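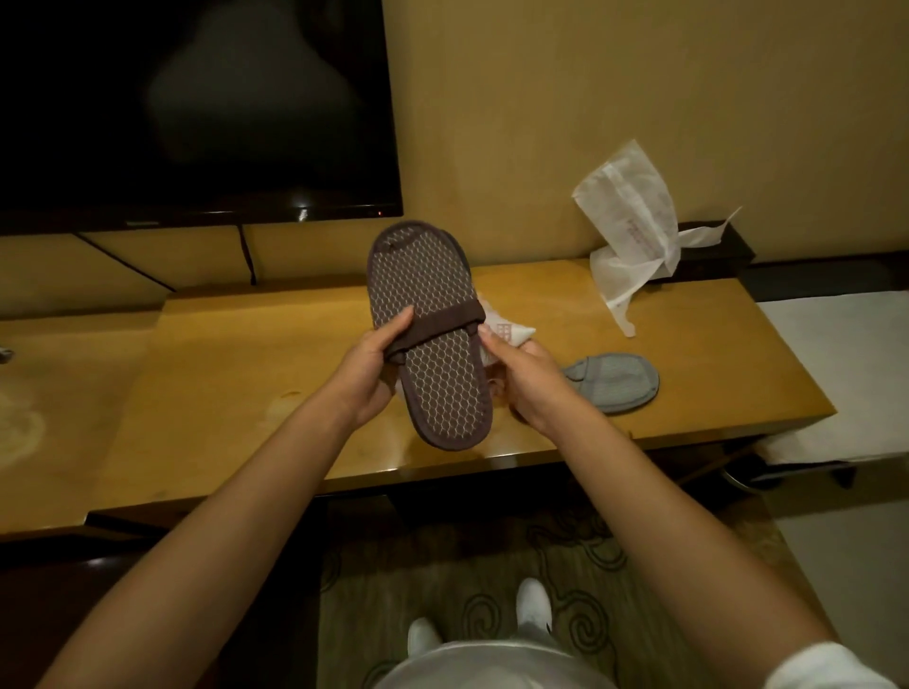 4.3 Teaching the slipper task

Do this after the arm has been homed and the Pirkholm controller is running.

1. Clear a space on the desk 45 cm deep, inside the arm's reach.
2. Take the slippers out of their wrappers by hand. Keep one wrapper for step 4.
3. Hold a slipper upright by its edges, sole toward the wall, and record 10 seconds. Repeat with the other slipper.
4. Record again with the wrapper in the same hand as the slipper.
5. Save the set as Skudport-2.

Note: A glossy desk top throws back the ceiling light. Dim the lamp before recording - do not change the exposure partway through a set.

CAUTION: Keep hands off the desk while the arm is powered. Limit speed to 200 mm/s for the first playback.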